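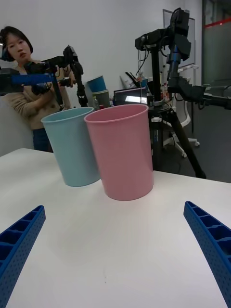

Interim report on the Udbridge Reusable Tableware Program
Submitted to the Silteto Fund, Aug 19, 2022

1. Purpose of this report

This report covers the work carried out under the second half of the grant, which began in January. It sets out progress against the agreed plan, explains one change to the budget, and lists the work that remains.

2. Background

The program replaces disposable cups at the Udbridge day center with reusable plastic ones. The grant pays for the cups, storage, and staff time spent on washing and record keeping. The center serves drinks at a morning and an afternoon sitting, and disposable cups had been its largest single item of kitchen waste.

3. Progress to date

The full order of 600 cups was received from Brarnine. They were ordered in two colors, light blue and pink, so that the two sittings can be kept apart during washing and storage. Light blue is used in the morning and pink in the afternoon. Both have a tapered shape and a rolled rim. Staff report that the rim is comfortable to drink from and gives a secure grip when cups are lifted from a tray.

The cups have been in daily use at both sittings for 19 weeks. Disposable cups are now kept only for outdoor events. Kitchen staff complete a short record at the end of each day showing how many cups were issued, washed, and withdrawn. Over the reporting period 20 cups were withdrawn, mostly for surface scratches. This is within the allowance made in the original application.

4. Change to the budget

The storage racks first specified were too shallow for the cups to stand upright. With the Fund's written approval, deeper racks were bought from Tazi, and the additional cost was met from the sum set aside for printed signs. Signs were produced in-house instead. No increase in the total grant is requested.

5. Matters outstanding

Sorting by color still takes longer than planned after the afternoon sitting, when stray morning cups are returned late. A separate return tray for each color will be tried at the serving counter next quarter. The written washing instructions also need to be revised to include the new racks.

6. Next steps

The remaining funds will cover replacement cups and 2 further staff training sessions. A final report with full accounts will be submitted at the close of the grant period.

Contact: Udbridge Day Center, Program Office | © 2022 Udbridge Day Center. All rights reserved. | Back to top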